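Table Setting and Clearing for One Person: Tray, Plate, Cutlery and Mat

Project report, Household Practice module, Cleltgate College

1. What the project was about

The task for this term was to take one small household routine and study it closely enough to write instructions for it. I chose setting and clearing a single place using a tray. It is a short job, but it has to be done several times a day in any place that serves meals to people one at a time, and the module guide only gives it 2 lines.

My question was simple. Does it matter in what order the tray is loaded and unloaded, and where the tray stands on the table while this is done? I wanted to end up with a one-page instruction sheet that somebody could follow on the first day of a placement.

2. Things used

I kept the set small on purpose. There was one tray, one dark plate with a rough surface, a fork, a knife and a striped mat. The cutlery came from the Bamivora box in the college store and the mat from the Vītola shelf, where the table linens are kept. I picked a dark plate because crumbs and marks show on it, which makes checking faster.

The fork and knife both have reddish-brown handles, and on the tray I kept them next to the plate with the handles pointing the same way. When handles point in different directions you have to turn one of them in your hand before you can lay it down, and this was the most common delay in my early runs.

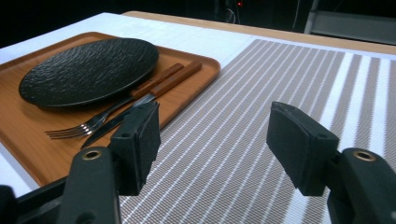
Figure 1. Plate, fork and knife on the tray, with the striped mat to the right.

The mat goes down first and is not moved again. I tried carrying it folded under the plate, but then the plate had to be lifted and held while the mat was spread out with the other hand. Laying the mat before bringing the tray removed that step completely.

3. Method

I worked on Saturday mornings in the Skarkunier room, which has the long tables. One run meant setting the place from a loaded tray and then clearing it back onto the tray. I did 20 runs for each loading order and wrote down the time and any mistakes. A mistake was anything that had to be picked up and put down again, or anything placed off the mat. Dropped items were counted separately.

The orders I compared were plate first and cutlery first. The tray stood to the left of the mat in both. I did a few extra runs with the tray on the right, but I left them out of the results because I am right-handed and kept reaching across the mat. Somebody left-handed should repeat that part.

The limit for one run was 60 seconds. I went over it in the first few runs and never after that, so the limit was probably too generous.

4. Results

Plate first was better for setting. Once the plate is on the mat it marks the middle of the place, and the fork and knife can be lined up against it. With cutlery first I had to guess how much space to leave, and I guessed wrong often enough that it showed clearly in the mistakes column.

Clearing was the other way around. Taking the cutlery off first and the plate last worked better, as long as the cutlery went to the same side of the tray each time. If it landed in the middle, there was no flat space left for the plate and everything had to be shifted.

An empty tray also turned out to be easier to judge than I expected. With nothing on it you can see straight away whether it is sitting square to the table and whether the surface needs wiping. I added a check at this point to the instruction sheet. 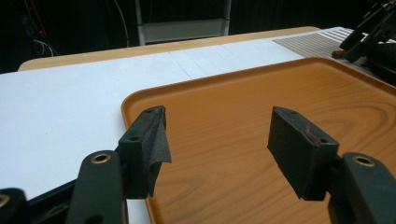
Report by a second-year student, Household Practice

The wood-grain pattern on the tray does make small spills harder to see. I started wiping it after every run whether it looked clean or not – it takes a few seconds and saves arguing about it. The raised rim needs a separate wipe along the inside, where crumbs collect.

5. Problems

The mat slid on the smooth white surface during the early runs, mostly when I put the plate down too close to its edge. Placing the plate nearer the middle fixed this. I did not test a non-slip layer underneath.

My timing was also uneven. I started the clock by hand, and on some runs I was already reaching for the plate when I pressed it. The differences between the two orders are larger than that error, but I would not trust the exact seconds.
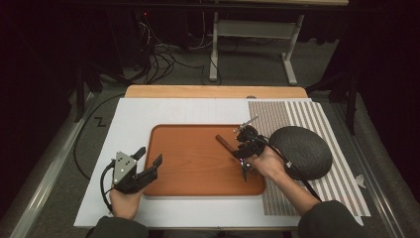
A better way would be to have a second person keep the time and write down the mistakes, so that whoever is setting the place can watch the tray. I would also use two different plates. One plate was enough to compare the orders, but a heavier or wider one might change how much room is left for the cutlery.

6. Instruction sheet (final version)

Lay the mat flat and straight to the table edge.
Put the tray down to the left of the mat.
Move the plate to the middle of the mat.
Lay the fork on the left of the plate and the knife on the right.
Check that the tray is empty and wipe it, including the rim.
To clear, take the cutlery first and lay it along one side of the tray.
Take the plate last.
Wipe the mat before lifting it.

7. What I would do next

The sheet covers one place only. For two places on one tray the loading order would have to be worked out again, and I think the plates would need to be stacked. I would also like to add a glass, which I left out this time – it changes how the tray has to be carried, and that is really a separate project.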